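Rarari abre en Okcombe un servicio de alquiler de ropa de baño para alojamientos pequeños

El programa, desarrollado junto con la lavandería industrial Vallton, permitirá a hostales, casas rurales y apartamentos turísticos contratar toallas y paños por semanas, sin compra inicial

Okcombe, 1 de septiembre de 2022. Rarari, empresa dedicada al suministro textil para hostelería, pone en marcha un servicio de alquiler y lavado de ropa de baño dirigido a establecimientos de pocas habitaciones. El servicio se presta desde la nave que la compañía ocupa en el polígono de Kettle, a las afueras de Okcombe, y cubre en su primera fase el casco urbano y los municipios de la costa.
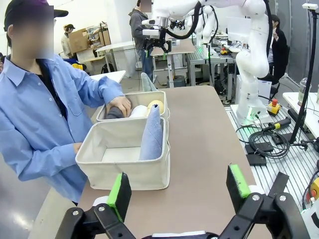
Tiempo de lectura: 3 minutos

Hasta ahora, los alojamientos pequeños de la zona tenían dos opciones: comprar y lavar su propia ropa o acogerse a contratos pensados para hoteles grandes, con volúmenes mínimos que no llegaban a consumir. El nuevo servicio fija el pedido mínimo en 8 juegos por semana. Cada juego incluye una toalla de baño, una de manos y una alfombrilla de ducha.

Vallton se encarga del lavado y el secado en sus instalaciones. Rarari recibe la ropa limpia en Kettle, la revisa, la dobla o la enrolla según lo que haya pedido cada cliente y prepara las entregas. Las piezas con manchas permanentes, enganchones o costuras abiertas se retiran de la circulación y se destinan a trapos de limpieza para talleres.

Las toallas son de rizo, cien por cien algodón, y se ofrecen en blanco y en varios tonos claros. El cliente elige el color al firmar el contrato y puede cambiarlo una vez por temporada. La empresa recomienda mantener un solo color por establecimiento, ya que las reposiciones urgentes se sirven con lo que haya disponible en almacén y el blanco es siempre el más fácil de reponer.

El lavado ordinario se hace a 60 grados. Para la ropa blanca de spas y centros de masaje, donde los restos de aceite son habituales, Vallton aplica un ciclo a 85 grados con prelavado. Este ciclo tiene un recargo que figura desglosado en la factura.

En el periodo de pruebas, que se desarrolló durante la primavera y el verano, participaron unos 90 alojamientos. A raíz de sus comentarios se modificaron los horarios de recogida, que en un principio coincidían con la salida de huéspedes, y se sustituyeron los sacos de plástico por sacos de algodón que se lavan con el resto de la carga. También se añadió la posibilidad de suspender las entregas en los meses de cierre sin perder la tarifa contratada.
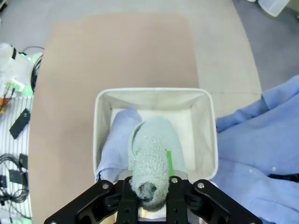
¿Qué ocurre si un huésped se lleva o estropea una toalla?

El establecimiento lo comunica en la siguiente recogida y se le repone la pieza en la entrega posterior. El contrato incluye un margen de pérdidas sin coste; a partir de ese margen, cada pieza se factura según la tabla de precios anexa, con descuento si lleva más de un año en uso.

Las recogidas y entregas se hacen dos veces por semana en Okcombe y una vez por semana en el resto de los municipios. El conductor deja la ropa limpia en el lugar acordado y retira la usada en la misma parada. No es necesario clasificar las piezas, aunque se pide separar las que estén muy mojadas para evitar que el resto coja olor durante el transporte.

Los contratos tienen una duración mínima de tres meses. Los alojamientos que se den de alta antes de diciembre quedan exentos de la fianza, que para las incorporaciones posteriores será de 100 euros por establecimiento. La fianza se devuelve al terminar el contrato, una vez hecho el recuento de piezas.

El servicio no incluye por el momento ropa de cama. Rarari estudia incorporar sábanas y fundas en una segunda fase, que depende de la ampliación de la zona de planchado de Vallton. Tampoco se admite el lavado de ropa propiedad del cliente, salvo albornoces, que deben entregarse marcados con el nombre del establecimiento.

Las solicitudes de alta pueden presentarse en la oficina de Rarari en el polígono de Kettle, en horario de mañana, o a través del formulario de la página web de la empresa. El plazo entre la firma del contrato y la primera entrega es de dos semanas.

Sobre Rarari

Rarari suministra textil de baño y cocina a restaurantes, gimnasios y alojamientos de la comarca de Okcombe. Además del alquiler, mantiene su línea de venta de toallas, paños y delantales.

Contacto para medios: departamento de comunicación de Rarari, polígono de Kettle, Okcombe.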